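April 12, 2022

Drawer fit-out, Prallton kitchen, continued. Aim for the session: get the drawer inventory done before the new dividers arrive from Hemden, and settle where the tea goes.

Runner check first. The Clokar runners were fitted in November and the left one has been stiff since. Cleaned both channels with a dry brush, then a cloth. No lubricant applied - the sheet says none for the first 2000 cycles and we are well short of that. Cycled the drawer 20 times by hand, unloaded. Stiffness now limited to the last 10 mm of closing. Suspect the cabinet side is out of square at the back. To be measured with the drawer removed.

Load test to follow once the contents are agreed. Last time the drawer was filled by whoever was nearest and the result told us nothing about normal use. Thaís wants a fixed set: flat utensils, tea, one tray. I would leave the tray out, as it takes up counter when it has to be lifted to get at anything under it, but it is her kitchen plan and the tray goes on the list for now.

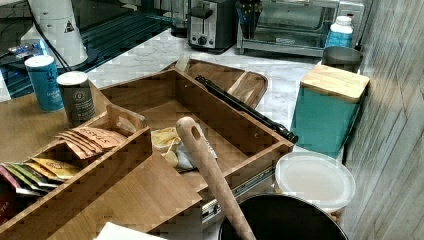 *Drawer pulled out, snack bag still inside. Tea box on the left, tray behind.*

Notes on contents:

- Tea box: keep as it is. Packets stand on edge and are grouped by colour, with the orange Stash at the back. Standing them up makes the box taller than a flat layer would be, so internal height decides whether it goes in the drawer or stays on the counter. Not yet measured against the drawer walls, which are low.
- Long wooden spoon: has a hanging hole, so it can go on the rail. Remove from the drawer list.
- Snack bag: not stock. Bin or cupboard.
- Tray: see above.

Finish. The striped grain on the drawer box will show any stain, and the tea box is the likeliest source of scratches if it slides when the drawer is shut hard. Henao sell a thin cork liner in 50 cm widths. One length should do, trimmed at the back edge. Do not glue it. The last liner was glued and took an afternoon to get off.

Open points:

1. Measure cabinet side for square, front and back, drawer out.
2. Height of tea box with packets in, against drawer opening.
3. Order liner. Thaís Barros to confirm whether the account with Henao is still open.
4. Repeat the 20 cycles with the agreed load and note where in the travel it binds, if it does.
5. Runner screws: check for tightness before the load goes in, same driver as last time (small one, blue roll).

Hemden dividers still not here. Left a message. If they come in the old width they go straight back.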